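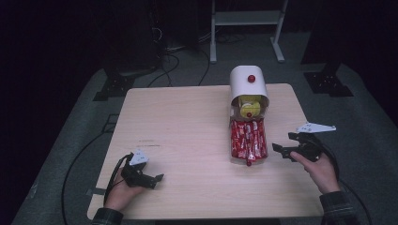
Virkholm is to bring robot arms into the packing hall at its Clandier site, and the packers who work there now will be the ones who teach them. Under the plan announced on 2018-06-12, staff will spend part of each shift at a training table, doing small handling jobs with a pair of black hand-held grippers, one in each hand. The jobs use ordinary goods, such as a clear plastic container packed with red-wrapped snack bars. The movements are recorded and passed to Jolterora, the firm supplying the arms and the software behind them.

A trial with two packers began in February. It has now been widened to 22 people across both shifts, all of whom put their names forward.

The arms will take over the filling of mixed display boxes, a job that has always been done by hand at Clandier and which accounts for most of the wrist and shoulder complaints reported to the site nurse. Labelling, checking and the loading of cages will stay as they are for now.

"Filling boxes for eight hours is hard on the hands," said Siriporn Yimyam, site manager at Clandier. "We want people off that job for good, and we want the machines taught by those who know how it should be done. Our packers know when a bar will split if you squeeze it."

Virkholm has agreed with staff representatives that no permanent job will be lost in the packing hall as a result of the change. Packers who move off the filling line will be offered paid training as line minders or in stock control. Time at the training table is paid at the line leader rate and is limited to 20 minutes in any hour.

Vsevolod Antoniuk has worked in the hall for 31 years and was one of the first two to try the grippers. "It felt clumsy to begin with - you have no feeling in your fingertips," he said. "After a week I was picking things up without thinking. I would still like to know what my shifts will look like next year, and we have been promised an answer on that before the arms go in."

Dalva Portela, who leads the project for Jolterora, said that recordings are stored under a number and not a name, and will not be used to judge how fast anyone works. Staff may ask for their own recordings to be deleted.

Two arms will be fitted first, on the line nearest the loading doors. Shift patterns will be reviewed with staff before any more are ordered.

Press contact: Sakda Nakpan, Virkholm press office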